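Wostia Residents' and Community Premises Forum
Board: Halls, Meeting Rooms and Shared Facilities
Topic: Proposed revision of the hire conditions for the Amissah Rooms

M_Essien (Moderator)
Posted April 24, 2021
Members are invited to comment on the draft hire conditions for the Amissah Rooms before the text is placed before the management board. The principal changes are as follows. The minimum period of hire would be reduced from three hours to 2 hours. The deposit would be retained at its present level. Hirers would be required to state in advance whether children under seven will attend. Lighting in the larger room would be left at a single fixed setting during all bookings, and the dimmer would be placed in a locked cupboard.
Comments should be confined to the draft. Complaints concerning individual bookings should be sent to the office in writing.
Mansa Essien

northgate_hirer
I write as a regular hirer. The reduction in the minimum period is welcome and overdue. Our reading group has for years paid for an hour in which the room stood unused. I should, however, be grateful for clarification of clause 7, which states that "the period of hire includes all setting out and clearing away". If a group books the shorter period and requires twenty minutes at either end for chairs, the meeting itself becomes rather brief. Would the office consider a short allowance at no charge?

Urneck Allotment Society
The Society supports the request made above. Our annual general meeting requires 26 chairs and the display boards, and the store cupboard is at the far end of the corridor. An allowance of ten minutes before and ten minutes after would be reasonable.

cornerhouse
I must respectfully disagree. The allowance was tried under the previous conditions and it was abused. Groups arrived early, put the urn on and regarded the allowance as part of their meeting, while those leaving were still wiping down. If a group needs longer, it should pay for longer. The hourly rate is modest.

northgate_hirer
The rate is modest for a society with subscriptions. It is less so for a group that passes round a saucer.

M_Essien (Moderator)
Both points are noted. The office has no fixed view on an allowance and will report the opinions expressed here. I would remind members that any allowance must be workable on days when bookings follow one another directly.

M_Bawa
I wish to comment on the clauses dealing with lighting and with children's sessions. I have organised under-fives' mornings in various premises in the district, and I do not believe that the draft has been written with such groups in mind.
On lighting, a single fixed setting will not serve. Very young children spend a good part of a session on their backs on a mat, and a light that is perfectly comfortable for an adult reading an agenda can be harsh for an infant looking directly at it. The hirer should be able to lower the lights for the quiet part of the morning. I accept that the dimmer has been misused in the past, but the remedy is a key held by the hirer and signed for.
On furniture, the draft refers only to "tables and stacking chairs". I would ask that light-coloured, wipeable tables be specified for children's use when the present stock is replaced. Two pictures are attached.

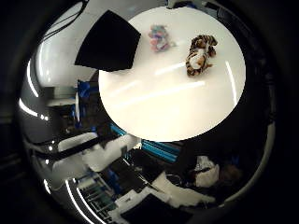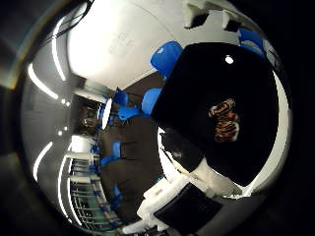
First picture: white round table, with soft toys. Second picture: ceiling and lights.

A round table has no corners at the height of a small child's forehead, and marks on a white top are noticed and dealt with at once. I would also ask that hirers be permitted to leave one lidded box of toys on the premises between sessions.
Mariama Bawa

cornerhouse
I have no objection to round tables in principle, but they do not go together. Four rectangular tables make one large one for a committee or a supper. Four round tables make four round tables. They also take up a great deal of room in a store, unless they fold. The bulk of the income of the Amissah Rooms comes from adult hirers and the furniture should reflect that.

As to glossy white tops, we had them at the Cesine Centre and every overhead light was reflected in them. Our card players complained constantly. A matt finish in a plain colour would be preferable.

M_Bawa
I take the point about reflections, which is a fair one, and I would be content with a matt finish. I do not accept the point about income. The children's groups book every week of term, they pay in advance, and they use the mornings that other hirers do not want. My request is for a small number of tables in addition to the rectangular ones, and these need not be bought new.

Urneck Allotment Society
May we ask what sum has been set aside for furniture? The minutes of the last open meeting mention £2000, but it is unclear whether this also covers the repair of the side door.

M_Essien (Moderator)
The sum of £2000 is for furniture and fittings. The side door is dealt with under a separate heading. Any replacement of the dimmer switch or the cupboard lock would, however, be met from the same £2000, and members may wish to bear this in mind.

oldschoolhouse
I have read the thread with interest. Three observations.
Clause 11 requires hirers to "leave the premises as found". This is of limited use where the premises are found untidy. I suggest a simple plan of the room, fixed inside the door, showing where the chairs and tables belong.
The storage of toys between sessions was refused to a previous group on grounds of insurance. The office should establish whether that is still the insurer's position before any undertaking is given.
The draft makes no mention of heating – an omission that will be felt by November.

northgate_hirer
I support the plan inside the door. The bridge club and my own group have differed for some time over which wall the piano stands against.

M_Essien (Moderator)
I am obliged to all contributors. The office will write to the insurer regarding storage. A clause on heating will be drafted and posted to this board. On the lighting clause, the proposal of a key signed for by the hirer will be put forward alongside the original wording, and the board will be asked to choose between them. The thread remains open until the end of April.

cornerhouse
Could the heating clause please state who is responsible for switching it off?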